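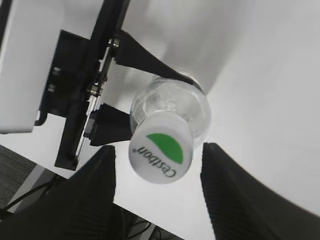 Noel Ocampo wants it written down that a capped bottle is still a drink and should be treated as one. Fine. It's written down.

# Table Water: README

Notes for the Arville set: clear bottles, clear drinking glasses, white tabletop. If you were hoping for colorful crockery, try the Brulline set, which has mugs and a gravy boat.

## Contents

- 700 pictures, 35 sessions
- 6 kinds of vessel, all see-through, to the despair of whoever draws the outlines
- labels: bottle, cap, glass, table

## Labeling glass

Follow the outer wall. Reflections belong to the glass. So does whatever shows through it, however interesting.

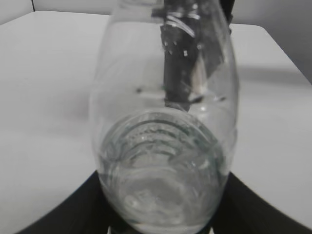 Surely the pale side can be left open, Eduardo Dimaculangan wrote in the margin of the January draft. It can't. Close the outline with your best guess and tick "faint edge". There are 107 of those so far.

## Known problems

"Cup" and "glass" were used interchangeably until somebody noticed. Mostly fixed.

Last updated: January

Comments (2)

Ikico: is a cap its own object when it's on the bottle?

Solanki: Yes. We argued all Thursday.

Contact: Arville table desk | © Arville | Back to top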